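Filed under: Travel / Small Rooms / Thread

OK, thread about hotel room tea, because I've been on the road for 16 nights since February and I have Opinions now.

First, background. I do store openings for Reltell, so I live in budget hotels. Small rooms, small desk, a bed that takes up most of the floor. I love it more than I should. Give me a clean room and a kettle and I'm set for the evening.

The kettle is the whole thing for me. I don't care about the TV. I don't care about the gym (sorry). First thing I do when I get in is put my bag down, find the kettle and find out where they decided I'm supposed to use it.

And that's where it gets interesting, because every one of these places hides the drinks corner somewhere different! In the closet. Under the TV. On the floor once, in Forsyth, next to the trash can. I still think about that one.

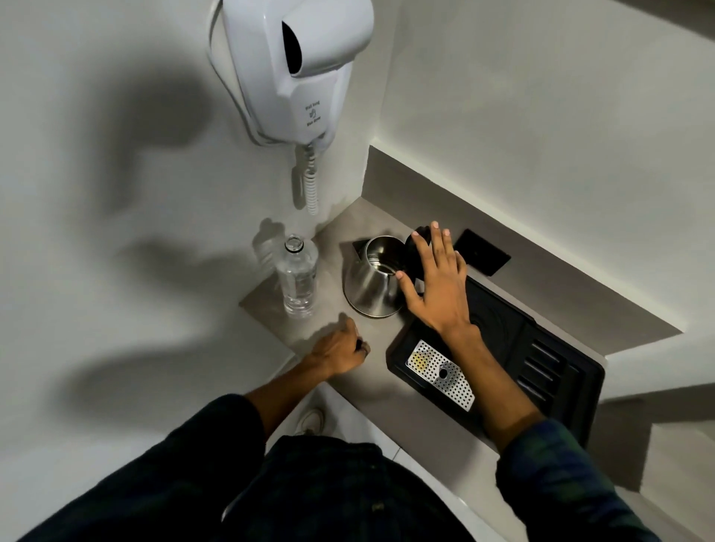 My current room does the thing where one little corner has to be everything. Tea station and beauty salon in the same nook. I've had this setup in three hotels now and I kind of get it – the outlet's there, the counter's there, why build a second one. But it does mean I make my tea right under a wall hair dryer, with the curly cord dangling down toward the counter, and I have to remember to drink up and clear my stuff out of the way before I do my hair in the morning. My mug has been in the path of that cord more than once.

Someone asked me last time why I fill the kettle from a bottle. Couple of reasons. The bathroom faucets in these places are usually so low that you can't get a kettle under them. You tip it sideways, it fills up maybe a third of the way, and you've got water all down the outside and on the part that sits on the base. Nope.

So: bottle. I keep one on the counter the whole stay and top it up whenever I pass a water station in the hallway. A bottle neck fits inside a kettle opening with plenty of room to spare, and you can go as slow as you like.

Also I like knowing how much is in there. One bottle is two mugs for me, with a little left over. If I boil it all I end up making the second mug whether I wanted it or not, and then I'm up at 3 reading reviews of luggage.

My routine, since people seem to like these:

Open the kettle and look inside. Always. I don't care how nice the hotel is. If there's scale or a tea bag in there (it has happened!!) I want to know before I drink it.

Boil once and dump it. Rinse. Then fill it again for real. Yes it uses up a bottle of water. Yes I do it every single time.

Take it off the base to fill it if you can. If the cord's too short or the base is jammed in a corner, at least pour slowly and keep a hand on the lid so it doesn't flop down on you halfway through.

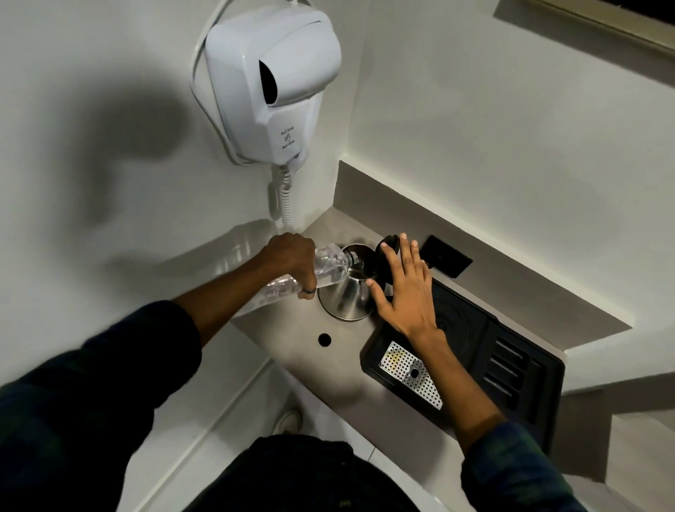
And don't fill past the max line. I know everybody says it, but these little travel-size kettles spit like crazy if you go over, and then the counter's a puddle and you're using the good towel to mop it up.

Things I bring from home: my own tea (the Nivik black one, it's strong enough to survive hotel milk), a spoon, and a flat silicone lid that goes on top of the mug while it steeps. The spoon sounds silly until you've stirred your tea with a pen.

I tried one of those folding kettles too, the Waveo. Paid 19 bucks for it. It works fine! It just takes forever, and it leaned a bit when it was full, which made me nervous. It lives at my sister's place now for camping.

Counter space is the other thing. If there's a drip tray or a grate, that's where my mug goes. Spills land in there and I don't have to chase them. I do give it a quick wipe first with a bit of hot water on a tissue, same as the mug.

If there's a coffee machine on the counter as well, I mostly ignore it. I'm sure it's lovely. I had one in a room in February that made a noise like a bus and I've been off them ever since.

Somebody's going to ask so – no, I don't make noodles in the kettle. Please don't make noodles in the kettle. The next person in that room might be me.

Cup noodles are fine, water goes in the cup, everybody's happy. That's dinner tonight plus a banana I took from breakfast.

Last time I posted one of these I got 128 replies and most of them were people showing me where their hotel had put the kettle. Best day I've had on here. Windowsill kettles, kettle in a drawer, kettle on top of the safe.

So send me yours. Extra love if it's somewhere ridiculous. I've got two more nights here and a full box of tea bags.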